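Pelluston coaching changes

gridside
2026-07-26
The school posted the staff list for fall. The line coach from Ullus is in as co-coordinator, so now we have 2 people with that title on defense. The secondary coach also takes over special teams. Still no word on who calls plays on Saturdays. 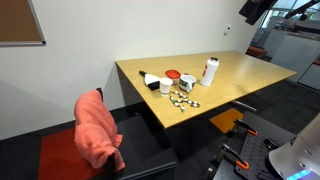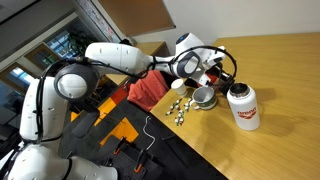 pusen_fan
Two coordinators is one too many. We tried it before on offense and the plays came in late all year. Pick a guy and let him do the job.

gridside
That was a different staff. Plenty of teams split it between run and pass and do fine.

row166
Do they? Seyoum did it for 2 seasons and gave up more points the second year. I'd like to see one that worked.

gridside
Seyoum also lost its whole front line to graduation. I don't put that on the titles.

backjudge
The title is probably how they kept him from leaving. He talked to Pusen in March and they can pay more than we can.

pusen_fan
He talked to us, yes. I never heard there was an offer.

row166
I care more about special teams. The secondary coach has never run a kicking unit, and we had two punts blocked against Ullus.

backjudge
Same. And they want 2,000 more season tickets sold before the opener. A settled staff would help with that.

gridside
Practice opens to the public next week. I'll go and see who is talking to the linebackers.

row166
Check who's with the punters too.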